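Home Papers Projects Contact

Posted 2nd June by the Cuditari home study
3 min read

4. Folding where there is no table

When we started the Cuditari study I took it for granted that people fold laundry on something flat and hard. I do mine on the kitchen counter and I never gave it much thought! Then the diaries came in, all 53 households of them, and the bed was everywhere. Of the 3512 folding entries we coded, the shirts gave us the most to chew on, so I'll stick with them in this section (towels get their own in the Lolley report, and they are a lot duller).

A bed is soft, it gives under your hands, and it usually has a sheet on it that slides around. A button-front shirt hates all of that. You smooth one sleeve and the collar creeps off somewhere else. Figure 3 has a pinstriped shirt at the loose, wrinkled stage, spread out on a cartoon-print sheet, and it's the stage our diary keepers grumbled over the most.
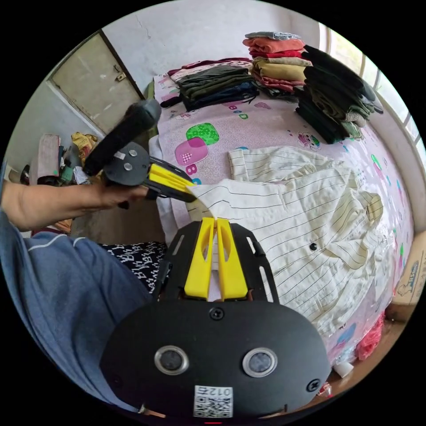

Figure 3. Pinstriped shirt on a bed, before it has any real shape.

Does buttoning a shirt first make it easier to fold on a bed?

Buttoning the top one and one near the middle helps quite a bit, as the two fronts then move together and the collar stays more or less where you put it.

We borrowed the Alemneh coding sheet for the next part and split each fold into spreading, lining up and closing. Spreading ate up far more of the time than I'd guessed, and people went back to it again and again, often after they'd already turned in a sleeve. On a counter they mostly did it once. I'd love to compare this with the 900 entries in the Vokus set, but those were written in December and lean heavily toward sweaters, so I've left them for section 5.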